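How to Prepare a Simulated Robot Demo for an Open Day

In our lab we receive visitors every March. Most of them have never seen a robot arm near, so we begin with the simulation on the big screen and go to the hardware later. These are the steps we follow. You will need almost 30 minutes for the setup, more if the computer is new.

Step 1. Open the Lustero scene file and choose the kitchen counter layout. Wait until all textures are loaded before you connect the projector. If you change the projector first, the window can go to the wrong display.

Step 2. Fill the counter. Visitors like to see everyday things in the scene, so we put cups, bottles, a soap dispenser and a screwdriver on the marble top. Do not make it too tidy.

Step 3. Move the arm to its start pose with the gripper open, just above the edge of the orange cabinet. Check that the small white object is close to the fingers. 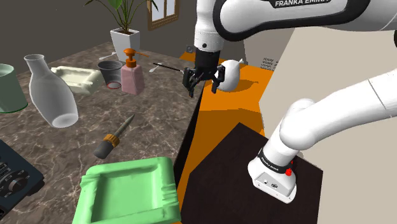
Gerlach Robotics Teaching Group | Visits and Open Days

Step 4. Save this pose under a name you will remember. In Jorneo, our control program, you find it in the menu Poses, then Save Current. We had once 224 saved poses with names like "test" and "test new", and it took a long time to find the correct one in front of a school class.

Step 5. Run the full movement 2 times without visitors. Look at the gripper from the side view also. From the front view a finger can seem to touch an object when there is still space between them.

Step 6. When the group arrives, let one person choose what the arm should pick next. The screwdriver is a popular wish, and it is more difficult because it lies diagonal. Tell the group this before you press Start.

Step 7. Between groups, press Reset Scene. The objects return to their saved places. Please do not close the program, the Riltow room computer needs several minutes to open it again.

If the picture becomes slow, set the texture limit to 3,000 in the display settings and restart the view.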